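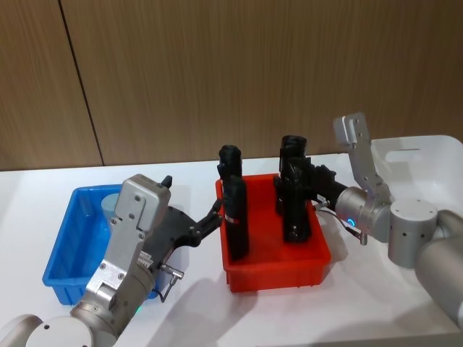

Why did Estcombe stop scoring from crosses after the break? Their wide players were delivering from deeper positions, and Kurdale had time to set the back line before the ball arrived.

Match analysis notebook, February, started 9:40 a.m.
Fixture: Kurdale v Estcombe, league, full 90 minutes. Second pass through the tagging.

1. Definitions
A cross is any ball played from the outer channel into the box, ground or air. Cutbacks from inside the area get their own tag. On the first pass I mixed the two for the opening quarter of the match, so those clips have been retagged. Anyone who exported before this morning should pull the file again.

2. Delivery position
First half: most Estcombe crosses came from level with the penalty spot or closer to the goal line. Second half: the left winger received with his back to goal and laid it off to the fullback, who crossed early. The Kurdale center backs were facing the ball each time. First contact went to the defense on nearly all of these.

The change follows Kurdale moving their right midfielder five yards deeper. I had it down as a substitution effect. Wrong — the shift starts before either bench was used.

3. Box occupation
Estcombe kept two in the box for most deliveries, both attacking the near post. The far-side winger held his width and arrived late. Second balls at the edge of the area went to Kurdale without much of a contest.

Compared with the Mets game last month: same fullbacks, same starting shape, but there the far winger came inside early and the center forward pulled off to the back post. Worth cutting the two matches side by side. 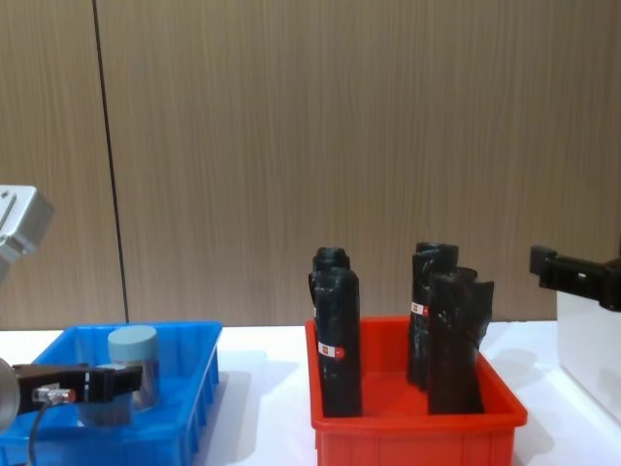
4. Tagging file and sync
Drivley export capped at 2000 rows, with no warning on screen. The last part of the second half was missing from the sheet until I split the export by half. Clock offset between the wide angle and the broadcast feed is up to 900 milliseconds, worse after the restart. Fine for position work. Not good enough for timing runs against the pass, so leave that column blank for now.

5. Open
Recheck the offside calls on the early crosses.
Add a body orientation tag for the receiving winger.
Ask whether the Mets wide angle is still on the old drive — the copy in the shared folder stops at halftime.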